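4/12/19, clothes folding, bedroom set

Trying to get through the trousers and towels before we go back to shirts. The Orlandini model still drops the second fold on anything with two legs. It has seen 118 trouser episodes so far and most of those came from one pair on a bare table, so this round is all on a bed with a bamboo mat. The mat has fine stripes and I want to see if they upset the tracking. Target for the whole bedroom set is 1,000 episodes, with 700 of them two-handed.

## Setup

- Both grippers charged overnight, lenses wiped with the dry cloth.
- Clocks synced in Trellora before the first take. Do it again after any battery swap.
- Leave the quilt and the other clothes on the bed. Ondon asked for ordinary clutter in these.
- Window light only. Note it in the log if the curtains or the overhead light change.

Trousers go lengthwise on the mat to start, waistband at the far end. Don't smooth them out first. Start the take with the fingers open and pointing up the leg, and hold still for a moment so the start marker is easy to find.
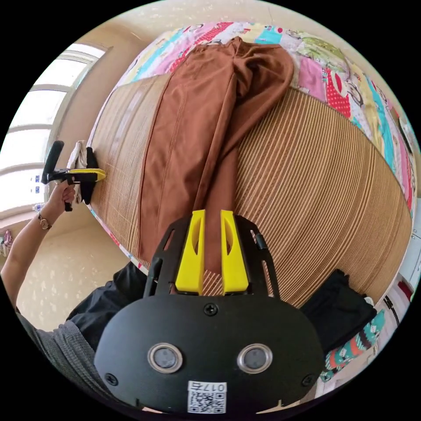 ## Notes on the takes

Threw out 7 takes. Four had one gripper start late, and in the other three I let go of the cloth to fix my sleeve and then carried on as if it hadn't happened. Those should be stopped and restarted. A pause in the middle is fine if both hands stay still.

Brown cloth is easier to follow against the mat than I expected. The real trouble is thickness. After two folds the fingers close on a stack and hide most of it from their own camera, so the second gripper has to come in from the side and stay in view for the grasp. Come in low. If it comes in from above, the wrist blocks the far edge of the cloth and the labelers can't tell where the fold ends.

Also, slower on the closing move. Urkedari's converter drops frames when the fingers snap shut, and we lose the contact point.

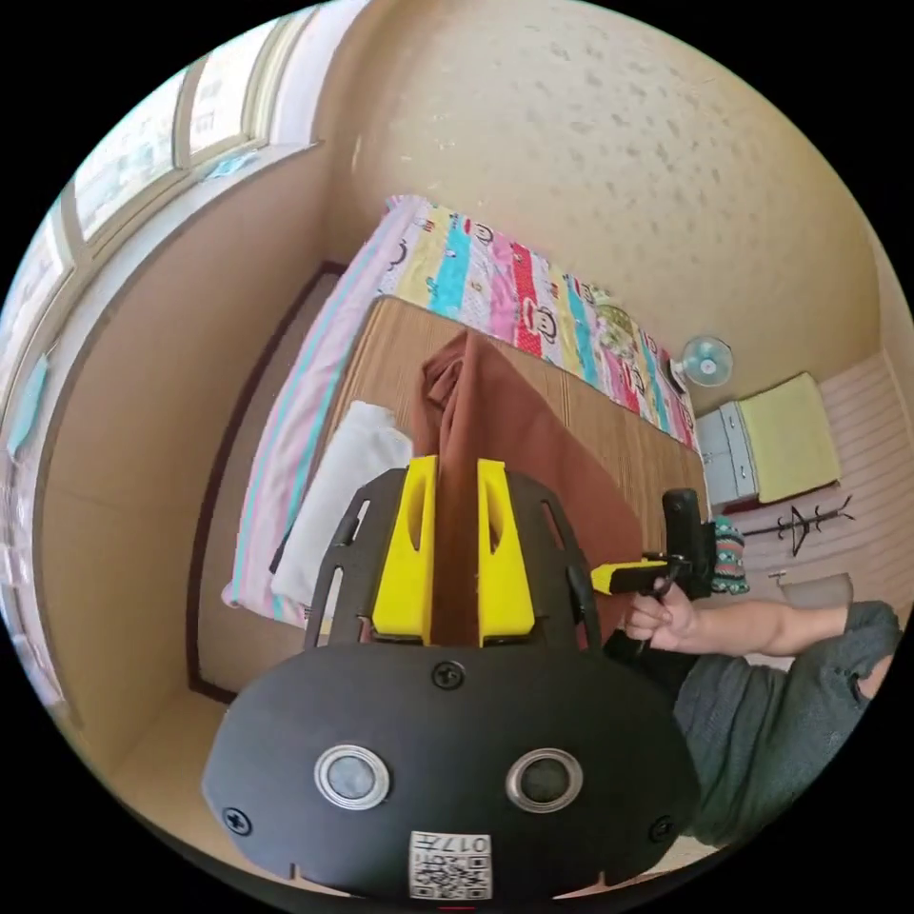 Gripper 017 closed on the folded brown cloth, second gripper at right.

Labels for this set: "grasp", "lift", "fold", "place", "release". I had been using "smooth" as well but the old data doesn't have it, so I merged it into "place" for now. Might split it out again in May when the table set is relabeled.

To do:

- Recheck finger width calibration on both units.
- Find trousers in a lighter color, closer to the mat.
- Towels next, same bed, same start position.
- Copy the raw files off before clearing the cards.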